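Thread on bedding, from someone who has slept under too much of it. I spent the morning stripping, sorting and remaking beds. Putting it all down in one place in case it's useful. (1/14)

Background: small bedroom, one bed against the wall, wardrobe down the side. Over the years we've ended up with blankets and quilts from three households. None of them match. I stopped trying to fix that in August.

The rule now is that everything on the bed has to earn its spot. If it hasn't been slept under in a year, it goes to the hall closet or to my cousin Marisol Ochoa, who has a bigger house and says yes to everything.

First step is the bottom sheet. Get it flat before anything else goes on. I used to skip this and pile the covers on top, and then I'd feel the wrinkle under my hip all night.

The white one with the blue flowers is still my favorite. It's been washed more than any other sheet we own and I still reach for it first. I pull it toward the corners, then smooth from the pillow end down.
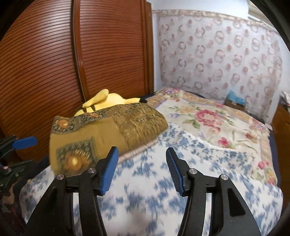 Blue flowers on white, pillow end and blanket still to sort out.

On washing: printed cotton goes in cold, inside out, with nothing that has a zipper. I ruined a good pillowcase on a jacket zipper and I still think about it.

Baoshan Lu asked me last week if I iron sheets. No. I take them out of the dryer a little early and fold them while they're warm. That gets me most of the way there, and the mattress does the rest.

Second step is the quilts. This is where I change my mind every time. Two quilts on one bed is fine if you don't need them to line up. I put one nearer the head and one nearer the foot and let them meet wherever they meet.

Florals on florals gets a reaction from people. Blue vines next to big pink and red roses is a lot, I know. It's a bedroom. The door closes.
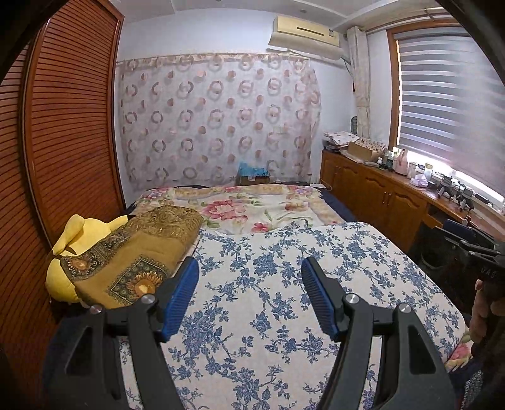
Folded blankets are the part I've gone back and forth on. For a long time I kept the extras on the top shelf of the wardrobe, and every cold night I had to get a chair. Now one stays folded on the side of the bed, on top of whatever else is sitting there. The mustard one with the sunflower has the job this winter.

It's heavier than it looks and it sheds a little on dark fabric. I shake it out of the window in the morning and fold it in thirds, then in half. If you fold it the other way first it comes out too long and slides off.

The yellow plush toy also stays. I did move it to the shelf once. It was back on the bed by dinner and I wasn't the one who put it there.

Louvered wardrobe doors: good for air, bad for dust. I do the slats with an old sock over my hand, top to bottom, and I do them BEFORE I make the bed. Doing it after means washing the quilt again. I've made that mistake twice – the second time with clean laundry sitting on top of it.

For anyone asking about storage, I don't use vacuum bags for quilts anymore. The filling in one of ours never came back right. A plain cotton bag or an old pillowcase takes up more room but the quilt comes out the way it went in. Write what's inside on a piece of tape, or you'll be opening every bag in October.

What's left: one set of pillowcases with no matching sheet, and a blanket I don't remember buying. The pillowcases are going to Marisol. The blanket can sit in the closet till spring – if no one asks for it by then, it goes too.

Whole job took the morning, with a break for coffee while the dryer finished. Next up is the hall closet, and I'm not starting that today. (14/14)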